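The referendum came to Ginanberg in the form of a leaflet, folded in three and pushed through the door with a coupon for gutter cleaning. The question is whether we leave the Vrabec Union, a club of eleven river towns that share a customs office, a water board and a long memory for insults.

I have read the leaflet twice. It says that leaving will save every household 300 a year. The other side's leaflet says leaving will cost every household 300 a year. I admire the symmetry, and I suspect they used the same printer.

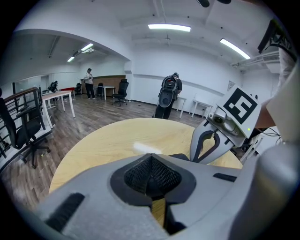

My own position is that of a man who once sat through a Union water board meeting. It lasted four hours and ended with a vote to hold another one. Still, the water comes out of the tap, and I couldn't tell you which of our local parties I'd trust to keep it coming.

What got me writing was the open letter from Predirum. They left the Union six years ago, and now nearly 100 of their shopkeepers, poets and retired judges have signed a page and a half urging us to follow. It's a warm letter. It mentions freedom nine times and the new bridge toll not at all — I had to learn about the toll by driving over the bridge.
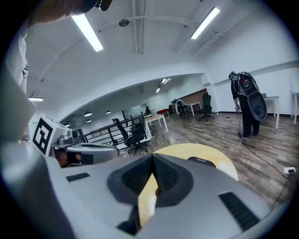
Ginanberg, 2025-05-24

Went to the debate at the school gym last night. The hall holds 2,000, according to the sign by the door, and the front three rows were full. The Leave speaker promised we would run our own affairs again. Somebody behind me asked if that included the parking on Mill Street, and he said it was a matter for a later stage.

The Remain speaker had slides. The less said about the slides the better, though I did learn that Drunance, the smallest town in the Union, has a veto over eel quotas and has used it every spring.

Voting is in June. I have until then to make up my mind, and the gutters do need cleaning.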